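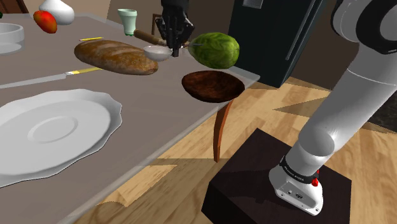

Why would anyone pay for 200 goes at picking up the same spoon? Zorica Atanasov put that to us in a message through the contact form, and added that she would have thought one good go was plenty. We get asked it a lot, so we have put the answer on this page.

A learning system copies what it is shown. If it only ever sees a spoon picked up from one spot, it learns that spot. So we move the spoon, change what is lying next to it, turn the table and start the arm from a different place. Each go is recorded from start to finish and we call it an example. A set is usually 200 examples of one task, and a client can order as many sets as they like.

Who we are

Tesirex was set up in Lolcombe by Manju Lodhi and Peter Ondrejka. We have one floor above the old seed merchant's, with parking at the back. Manju looks after clients and contracts. Peter runs the recording side with Matvii Yatsenko, who also builds the kitchens.

What we do

Most of our work is done in simulation. Matvii makes the room, the furniture and the objects, and an operator drives the arm through the task by hand.
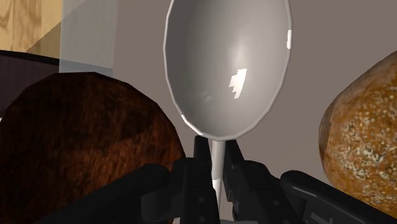 Spoons are harder than they sound. The handle is thin, the weight is all at one end, and a grip that is slightly off will let the bowl swing round. Operators need a few days on cutlery before we keep anything they record.

Every example is checked by a second person. Nermina Perić leads the checking and has the final say. Failed goes are kept in a separate folder and marked as failed, and clients can have them at no extra charge. Some want them and some don't.

Our object library is called Gillunlow and has 126 kitchen items in it at present, mostly crockery, food and utensils. The tool we use for labelling is Tjoa, which we wrote ourselves. We don't sell it, but files come out in plain formats.

Working with us

Tell us the task, the arm you use and how many sets you want. We send a small trial batch first so you can check it loads at your end. Our next free recording slot is in December.

The contact form is the best way to reach us. Zorica, we hope this covers it.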